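Nesting is harder than it looks

Wanpen Sitthichai keeps apologising for talking too fast, then talks faster. We're on a video call, she has a cup of tea going cold beside her keyboard, and she's trying to explain why she has spent most of a year thinking about bowls.

"People hear 'stacking bowls' and they think it's a toddler's game," she says. "And it is! That's what's so great about it. A toddler does it with two hands, no plan, half the time looking at something else. So what are they using that our robot doesn't have?"

Sitthichai leads the manipulation work at Brovbridge, a small robotics lab, together with Sandrine Caron, who joined the call a few minutes late from the next room. Their project is called Posau, and its aim is to teach a robot arm to tidy up dishes by learning from people who steer the arm through the job themselves. The group has 702 of these steered runs so far. Each one is a person putting plastic bowls inside other plastic bowls, over and over, in a different arrangement.

The bowls came from a discount shop and they're every colour you can think of. Caron says she'd wanted plain white ones at first, to keep things simple. She's glad she lost that argument.

"If everything's white, the robot never has to learn what a rim is," she says. "It can cheat on brightness. With pink and purple and orange all over the place, and shiny plastic throwing reflections back at the camera, the only thing that stays the same is the shape of the edge."
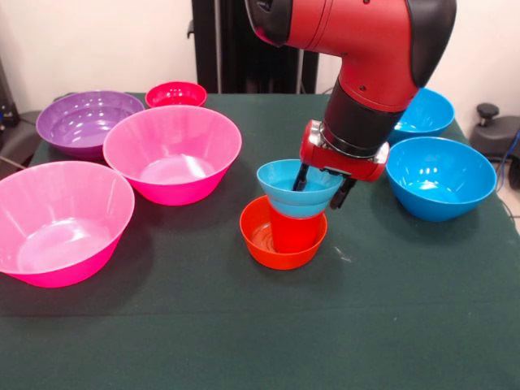 The edge is where their main result comes from. In the early versions, Sitthichai explains, the system was asked to work out where the centre of each bowl was and go there. It sounds sensible, and for one bowl sitting alone it's fine. But you don't pick up a bowl by its centre. You pinch the wall, with one finger in and one finger out, and the bowl hangs from that pinch and tips a bit.

"So the moment you lift it, the thing you measured is wrong," she says. "The bowl's on an angle now. If you lower it as though it were level, the low side catches on the bottom bowl and you've made a mess."

What they do now is have the model predict two rims - the one being held and the one being aimed at - and keep updating both all the way down. They call the method Paler, and neither of them will tell me why. ("It's a long story and it's not a good one," says Caron.) On their last round of 100 trials, with arrangements the robot had never been shown, it nested the bowl properly in almost 90 of them. The centre-based version had managed just over half.

I asked whether they'd expected a jump like that.

"No! I thought there was a bug," says Sitthichai. "I made Sandrine run the whole lot again on the Tuesday. I sat there the entire time like it was the footy."

Caron was more interested in the misses. Nearly all of them happened on crowded tables, where the arm had to reach past one bowl to get to another and lost track of the rim it wanted. She'd like the robot to learn to look from somewhere else when that happens, and she's already sketching how it might.
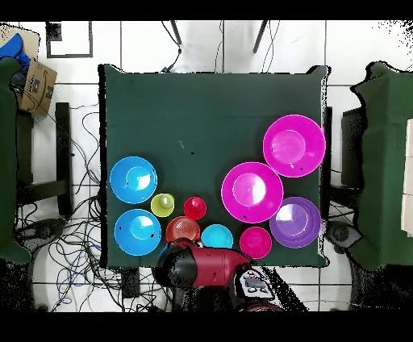

"We mix up the layout every run," she says. "Sometimes they're spread out, sometimes they're all bunched down one end. The bunched ones are a pain to steer through, and I reckon they're worth five of the easy ones. When we trained without them the results dropped straight away."

That finding has changed how the group collects its runs. The original plan was to get to 3,000 and see what happened. Now they'd sooner have fewer and choose them with more care, and Sitthichai has started a list of awkward arrangements for people to work through. Small bowls hard up against big ones are at the top of it. So are bowls of nearly the same size, where the fit is snug and there's very little room to be wrong.

A former student of hers, now at Pelkonen, has asked to try the method on lids. She's keen, but a bit nervous about it. A lid has hardly any wall to pinch, and the rim it has to meet disappears from view right when you need it most.

"I've told them to send me every failure," she says. "I want to see the lot."

The next set of runs starts in September. Caron has been back to the discount shop and tells me they now have the bowls in a size up.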